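Entretien des parquets : les gestes recommandés
Fiche pratique du service Logement de la résidence Ekham

Le parquet conserve son aspect lorsqu'il est dépoussiéré régulièrement. Il est conseillé de passer un balai à franges ou un aspirateur muni d'une brosse souple, dans le sens des lames. Les grains de sable apportés par les chaussures provoquent l'essentiel des rayures ; un tapis est donc à prévoir à chaque entrée.

Pour le lavage d'un sol vitrifié, diluer 28 ml de savon neutre dans cinq litres d'eau tiède et utiliser une serpillière très bien essorée. Les nettoyeurs vapeur, l'eau de Javel et l'ammoniaque sont proscrits. Les parquets huilés reçoivent uniquement un savon adapté, sans rinçage.
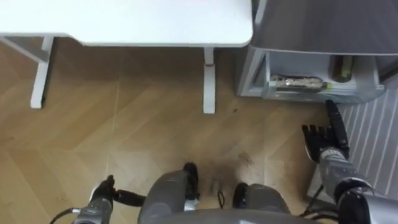
Parquet clair à motif en chevrons ou à bâtons rompus, sous un bureau blanc.

Les pieds de meubles doivent être équipés de patins en feutre, à contrôler deux fois par an et à remplacer dès qu'ils se tassent. Tout meuble lourd est soulevé à deux personnes et ne doit jamais être traîné.

Une tache de graisse fraîche s'absorbe avec de la terre de Sommières, laissée en place une nuit puis aspirée. La cire de bougie se retire à la spatule en plastique, une fois durcie.

Les résidents peuvent emprunter un balai à franges et retirer un sachet de 300 g de terre de Sommières au local Cisternas, de 9 h à 12 h. Le local est fermé en août. Toute lame décollée ou gonflée est à signaler au poste 904 avant toute tentative de réparation.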